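Hinges, Pivots and Small Joints: Cleaning and Care

Posted in Kitchen and Workshop, by Krystyna Pietrzak

Most of the tools that wear out early in my house have a joint in them. Kitchen shears, tongs, pliers, the can opener, the garlic press, the pruning snips that live by the back door. A plain spoon lasts forever. Anything that opens and closes collects juice, dust or rust at the pivot and gets stiff, and then somebody forces it.

These are the notes I keep for myself, tidied up. They come from the kitchen and from the bench in the garage, which I share with Bogdan Lis, who sharpens tools for half of Parnlow and borrows my vise.

Kitchen shears

Buy the kind that comes apart. The two halves lift off each other when you open them wide, and you can wash each one flat like a knife. If yours are riveted, you can still clean them, but it takes an old toothbrush and some patience.

After cutting raw chicken, take them apart straight away and wash both halves in hot water with dish soap. Scrub the flat area around the pivot and the notch above it, where there is often a bottle opener or a nutcracker section with teeth. Rinse, dry with a towel, and leave the halves apart on the rack for an hour. If you put them back together damp, water sits between the two flat faces and you will find an orange ring there in the morning.

I don't put shears in the dishwasher, even when the package says I can. The edges knock against the rack and the handles go chalky.

Dried-on protein

Meat juice, egg and blood should be rinsed off in cold water first. Hot water sets them. Once the cold water runs clear you can go on to hot water and soap as usual. The same goes for aprons, dish towels and the cuff of the shirt you meant to roll up.

If the joint of a tool has already dried with something in it, stand it in a jar of cold water with a squirt of dish soap for twenty minutes, then work it open and shut under the water. Change the water when it clouds. Don't leave carbon steel soaking any longer than that. Stainless can stay in for an hour without harm.

A stubborn spot on a white cotton towel can be dabbed with drugstore hydrogen peroxide. Let it fizz, blot, repeat, rinse. Try a corner first on anything colored.

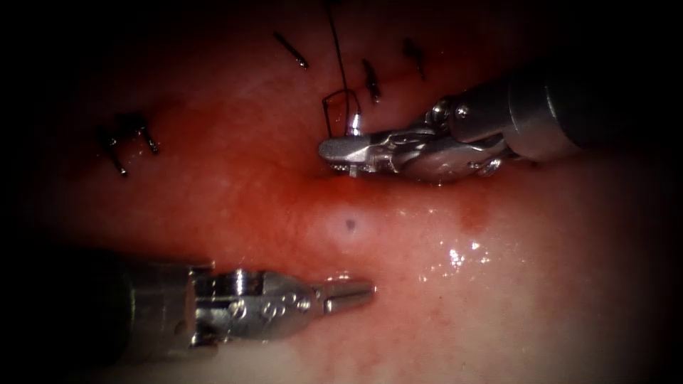

Tongs and garlic presses

Locking tongs have a sliding pull at the end, and grease creeps up under it. Pull it out as far as it goes, hold the end of the tongs in a mug of very hot soapy water, and slide it back and forth a dozen times. Rinse the same way in clean hot water. Dry them open, hanging if you have a hook.

Garlic presses are easy for five minutes and miserable after that. Rinse before you sit down to eat. If you forgot, soak it, then push the bits back out through the holes from the outside with a stiff brush. A wooden toothpick will do the last few. I had a Kakden press with a swing-out basket that cleaned up nicely, but the pin worked loose after two winters and I never found another one the right thickness.

Can openers

The wheel is the dirty part. Look at it under a good light and you will probably want to clean it now. Brush with baking soda and water made into a paste, turn the handle, brush again. Fold a paper towel over a few times and run the opener along the edge as if it were a can lid. It pulls a surprising amount of black out from between the gears. Finish with one drop of food-grade mineral oil on each gear and wipe off the extra.

Don't use olive or sunflower oil on anything that moves. They go sticky in a few weeks and hold crumbs.

Pliers, snips and anything from the bench

Out here I am less careful about what touches food and more careful about rust. Wipe the tool down, open the jaws, and brush the pivot dry with a brass brush. If it is gummed up, put a few drops of penetrating oil on both sides of the rivet, work the handles, wait ten minutes, and work them again. Brown liquid will come out. Wipe it off and keep going until it comes out clean. Then use one drop of light machine oil and stop. Too much oil collects sawdust, and you are back where you started by August.

For light rust on flat steel I use 500 grit wet-and-dry paper with a little oil, rubbing in one direction only. Bogdan goes on to 3000 grit on his own tools because he likes them shiny. It does make them easier to wipe, but for a pair of pliers I would stop early.

Keep abrasive paper away from the inside faces of scissors and shears. Those two flat faces have to meet exactly, and sanding them can ruin the cut. If there is rust there, rub it with a cork dipped in oil and a little powdered cleanser, then wash everything off.

Tightening a loose pivot

If the pivot is a screw, give it a quarter turn and test. Hold the shears point up, open them, and let one handle go. It should drift down partway and stop. If it drops all the way, tighten a bit more. If it does not move, back off. A dab of removable thread locker keeps it there — use the blue one, as the red will have you reaching for a torch.

A loose rivet can be tapped down with a small hammer on something solid. Go lightly and test after every tap. I have made two pairs of scissors useless by giving them one tap too many.

Tiny screws

Eyeglasses, sewing scissors, the hinge on a pocket knife. Work over a baking sheet with a light-colored towel on it, so that whatever you drop stays put. Use a screwdriver that fills the slot completely. If a small screw won't turn, put a drop of penetrating oil on it and leave it overnight before you try again, and press down harder than you twist.

Store the spares in pill bottles with a label. I bought a box of mixed small screws from the Szczepańska hardware counter years ago and have used maybe a third of them, but it has saved two toasters and a music stand.

Storing

Dry first, then put away. A drawer under the sink is the worst place in the kitchen for steel. Mine are in the drawer by the stove, with the shears closed and the tongs locked. In the garage I keep a few silica gel packets in each toolbox tray and dry them out in a low oven when I remember.

Leave tools with springs in the relaxed position if the catch lets you. Pruning snips kept shut all winter get a tired spring. Replacements are cheap, but you have to know the model, so write it on a piece of tape inside the handle before the printing wears off.

Wax is good for garden tools over the cold months. Paste wax, thin coat, buff it off with an old sock. Skip the pivot and use oil there.

Next time I'll go through drawer slides and cabinet hinges. I have a Prudavitz pantry door that has squeaked since spring, and the first thing I tried made it louder.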